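About us

Fedside is a small workshop and web store in Nosdale. We sell stands, clips, brackets and other small holding parts for the desk, the shelf and the workbench. The company was started by Ozan Bayram and Sławomir Chmielewska, who worked before in the same hardware store and were often asked for parts that the store did not carry. A customer had a good lamp but the clip was broken, or a shelf without its last bracket. The answer was usually to buy everything new. We did not like to give this answer.

In the beginning we had one table and 22 different parts. Today the catalog has 293 parts, and 257 of them are always on our own shelves, so we can send them on the next working day. The others we order when you need them, and this takes roughly 8 days.

Most of our parts are small, and a small part is easy to choose wrong. For this reason every order is checked at the table before it goes in the box. We compare the part with the drawing that you sent us, or with the old piece if you mailed it to us, and we look at the ends and the edges. If something does not fit with your measurements, Ozan writes to you the same day and waits for your answer before packing.
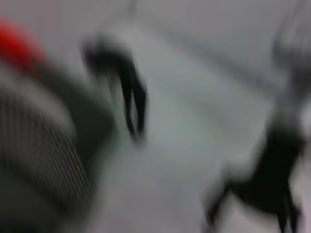 Our two own lines are called Boder and Gökçe. Boder is for heavier use: shelf brackets, feet for equipment, wall holders. Gökçe is the lighter line, with stands and clips for the desk, and it has the name of Ozan's grandmother, who repaired umbrellas in her kitchen and kept every spare piece in tea tins. We still have two of these tins in the office. They hold the screws which do not belong to anything.

Sławomir is responsible for the drawings and for the suppliers. Ozan answers the mail and the telephone, and he also keeps the shelves in order - please ask him if you search for an old part number, he knows most of them without the list.

You can visit us, but please write first. The workshop is open for visitors on Monday from 9 in the morning until noon. Bring the broken part if you have it, also when it is in several pieces. The entrance is at the side of the building, next to the bicycle racks.

In November we close for one week to count the stock. Orders made in this week are sent when we are back, in the order they arrived.

Returns are accepted for all unused parts, except for those we cut to your size.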